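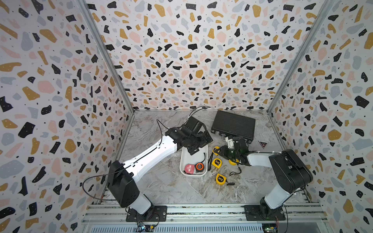 About Pistiler

Pistiler helps small workshops, colleges and hire shops plan their first robot cell, and then plan the second one better. We love this work! Most people who ring us have a bench, a job they are tired of doing by hand and a budget somebody has already half promised to something else. We start with the job. A sorting cell like the one we run at Edilari, with two arms on one aluminium rail and a tray between them for the tape measures, looks simple enough, and the arms are the part everyone asks the price of first. But somebody also has to budget for the rail, the mounting plates, the small circuit boards and wiring at the front, the walls round the sides and the hours spent getting it all to behave. We put every one of those on the sheet before you speak to a supplier.

How we started

We began as the equipment desk of Swanepoel, a tool hire business with a lot of returned kit to sort and a very keen workshop team. They bought one arm, then found they had nothing to bolt it to (the frame came nine weeks later). The planning sheet we wrote after that is still the one we use, though it has grown to 60 lines and has a whole page just for cables, clips and spare fingers. Other firms asked to borrow it, and after a while it made sense to set up on our own.
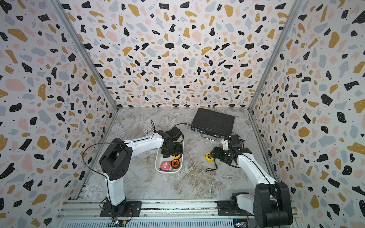
These days we have 19 people, split between the planning office and the Edilari workshop, and we have helped with 220 equipment plans. Some were for a single arm on a bench. Some were for whole rooms. A fair few ended with us saying "wait a year", and we are just as happy with those, as the customers often come back with a much clearer idea of what they want.

What a plan covers

You get a list of everything to buy, in the order to buy it, with delivery times beside each item. You get running costs for 2 years, including training, spares and the floor space you'll be giving up. We also mark which parts can be bought used and which we'd always buy new. Grippers get a section to themselves, and we will happily talk about them for longer than you have time for!

We don't sell equipment and we take no commission from anyone who does.

Working with schools and colleges

Our Hullum scheme is for teaching departments buying on a yearly budget. It breaks a cell into stages, so that each year's money leaves you with something students can use by the start of term. Applications open in January, and the form is short.

Come and visit

The Edilari workshop is open to anyone planning a purchase. Bring your measurements, your awkward questions and, if you can carry it, a box of whatever you'd like handled. The kettle is by the door.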